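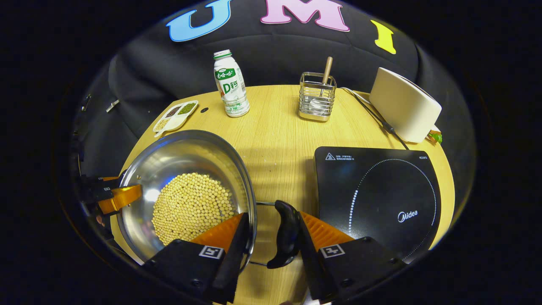

Soybeans in a stainless steel pot.

Homemade soy milk: your questions, and whether to believe the answers

By Keegan Carrier
Updated January
Print | E-mail
114 comments | 900 shares

I get a lot of mail about soy milk, and most of it starts with a claim somebody read on the back of a box. I've been making the stuff in Drokbridge for years and selling none of it, so I have no machine to push on you. Where I don't know, I say so.

Is homemade soy milk cheaper than the carton?

Per quart, yes, if you only count the beans. Dried soybeans are cheap and a cup of them makes a lot of milk. The people who say it "pays for itself" leave out the machine, the cloth bags you'll ruin, and the stove time. If you drink a glass a week, buy the carton. If your household goes through it every day, the savings are real and still smaller than the ads say.

Do I need a soy milk machine?

No. You need a blender, a big pot, a cloth and some patience. A machine saves you the stirring. I borrowed a Vutex for a month and liked not having to stand there. The milk tasted the same as mine to me, and when I poured both for Fereshteh Vahidi without telling her which was which, she picked mine once and the machine's twice. Make of that what you like.

What about the Usorell with the "cell-opening" blade?

Every blade breaks up beans. I asked the company what the phrase means and got a brochure back. It's a decent blender. Pay blender money for it.

Do I really have to soak the beans overnight?

You should soak them. Whether it has to be overnight depends on the beans and the kitchen. Warm kitchens go faster and in the summer I put the bowl in the fridge so nothing starts to bubble. Split one between your fingers: if the inside is the same color all the way through and flat, it's ready. If there's a darker dimple in the middle, leave it alone a while longer.

Machines that promise no soaking do make milk. It's thinner and there's more grit at the bottom of the jug. Some people don't mind.

Can I skip cooking it? I want it raw for the enzymes.

Please don't. Raw soybeans contain compounds that get in the way of digestion, and raw soy milk can make you sick to your stomach. I've read the pages that say otherwise and none of them could point me to anything better than another page. Boil it, then keep it at a simmer. The foam that climbs up early on is not a real boil, even though it looks like one, and plenty of beginners turn the heat off right then. Stir it down and keep going.

How do I get rid of the beany taste?

You get rid of some of it. I've tried the following.

Peeling the beans after soaking: a small difference, and a dull evening. I gave it up.
Blending with very hot water: this one I believe in. The milk is milder every time. Let some steam out of the lid, please.
A pinch of baking soda in the soak: softer beans, and a flavor I'd call soapy.
Kombu, dates, vanilla, cinnamon: you've covered up the taste. Fine by me, just don't call it removing it.

If you truly hate the taste of soybeans, oat milk exists.

Does the brand of bean matter?

Age matters more. Old beans take forever to soften and taste flat. The trouble is that bags don't usually say when the crop came in, so "premium" on the label tells you very little. I buy Zwane because the store near me sells enough of it that the bags don't sit. When they ran out last winter I bought the cheapest ones on the shelf and nobody at my table said a word.

Is it as nutritious as store-bought?

It has protein, how much depends on how much water you used. It generally won't have the added calcium or the added vitamins you find in a fortified carton. People get annoyed with me over this one, since they've been told homemade is better in every way. If soy milk is your main source of calcium, check with a doctor or a dietitian before you switch, and be a bit wary of anybody (me included) who tells you on a website that it will all work out.

My machine says it heats to 70 degrees Celsius. Is that enough?

I wouldn't trust it on that alone. That's well short of a boil. Look in the manual for a separate cooking cycle that goes higher, and if you can't find one, finish the milk on the stove.

How long does it keep?

I say 3 days in the fridge in a clean jar. I've seen a week claimed, always by someone selling the jar. If it smells sour or has gone ropy, pour it out. Separation by itself is normal, so shake it.

What do I do with the pulp?

The pulp is called okara, and you'll have more than you want. It goes into veggie burgers, pancakes and the compost. I've tried the famous okara cookies from four different people now and they all taste like a cookie with something wrong with it. It does fine in meatballs. It spoils fast, so freeze it the same day. Cook it through before you eat it if you strained before boiling.

Why won't my coffee cooperate?

Acid and heat make soy milk curdle. Cartons often have something added to stop that and yours doesn't. Warm the milk first and pour the coffee into it slowly. A darker roast may help. I've had this work perfectly and fail the next morning with the same beans, so I can't promise anything.

Can I make tofu from it?

Yes, if the milk is plain and thick. Sweetened milk is a waste of effort here. Most thin cartons will give you a sad spoonful of curd. Tofu gets its own page, once I've stopped arguing with myself over nigari.

You were wrong about the cloth bags.

I got over 70 e-mails on that. Nylon mesh does rinse cleaner than cotton, and I've switched. I still don't think you need the one with the handle.

Print | E-mail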